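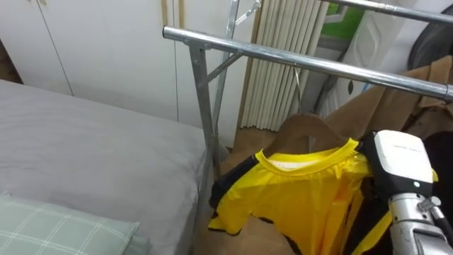

3.2 Garment handling at the rail

The Momo arm was built at home and tested in a bedroom, with a chrome clothes rail as the fixed reference. We kept the hanger on the rail and moved only the gripper, so that each trial began with the garment hanging freely. The controller, Wuvine, was trained on 523 demonstrations recorded in October 2021. Each one was limited to 900 control steps.

Sports fabric was harder to grasp than cotton. It slid between the fingers when the approach was too shallow - mostly near the shoulder seam - and we lowered the closing speed for that reason. Neighboring garments stayed on the rail during testing.

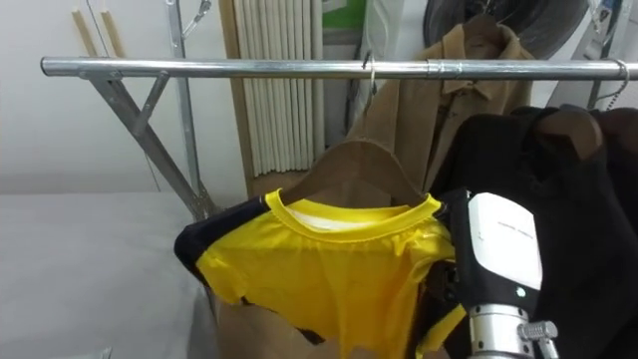 Figure 2. Gripper at the shoulder of a yellow shirt, with a black garment hanging beside it.

Wrist calibration was repeated in November after a joint was replaced.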